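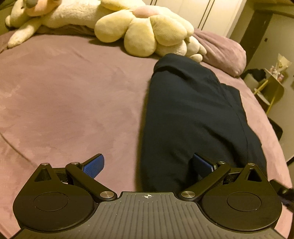 From: Siv Hellström
To: Closadside household list
Date: 11 August 2018
Subject: Re: Folding thick dark garments for stacked storage

Farzana Janjua wrote:

> I have been trying to standardize how I fold heavier clothes before
> they go into the cabinet. T-shirts are no problem. Anything thick and
> smooth (quilted or padded, long sleeves) comes out narrow at one end
> and wide at the other, and the stack leans.
>
> Current method: lay face down, sleeves in, sides to the middle, then
> fold up from the hem. The shelf is 28 cm deep. I fold on the bed
> since there is only a small side table in that room.
>
> Two questions. Is the taper caused by the sleeves or by the collar
> end? And does the bed surface matter? The cover is a short-pile one
> and the garment seems to move with it.
>
> Farzana

Farzana,

Taking the taper first. It is usually the sleeves. A sleeve is widest at the armhole and gets narrower toward the cuff, so if both are laid straight down the back, most of the bulk sits at shoulder level and the hem end spreads to fill whatever width it has. Fold each sleeve across the back horizontally, then turn the lower half of the sleeve down at a right angle. The bulk is then split between the two ends.

The collar adds thickness but very little width. If it has a hood, fold the hood down onto the back before touching the sleeves.

Second, the order of folds. 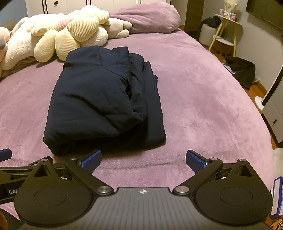 With thick cloth the side folds tend to creep outward while you are working on the last fold, and the lower layers end up sticking out past the top one along one edge. Pressing the top flat does not correct this. Open the last fold, push the lower layers in with the side of your hand, and close it again. A deep gather along one side means the same thing: the layer underneath was not flat when the one above went over it.

For a shelf of 28 cm, make the finished length 4 cm shorter than the depth. Thick garments lengthen a little under the weight of others, and the door has to close.

On the surface: yes, it matters. A soft blanket grips the underside of the garment and the top slides freely, so the two halves shift against each other. A mattress also sinks under your hand. If you have to use the bed, lay a firm board on it. I use an old drawer bottom. Anil Poduval suggested a plain cotton sheet pulled tight over the blanket, which helps with the grip but does nothing about the sinking.

Clear a space larger than the opened garment. Cushions and soft toys can stay at the head of the bed provided the sleeves can be laid out at full length without touching them. Otherwise the sleeve gets bent early and the fold line ends up in the wrong place.

Navy and black show lint from any brushed or fleecy cover. Fold with the lining outward or brush the piece before shelving.

I have not tried this on anything with a stiff zipper. Gudrun Westerberg posted measurements for those in April, and the message should still be in the archive under "front closures."

Siv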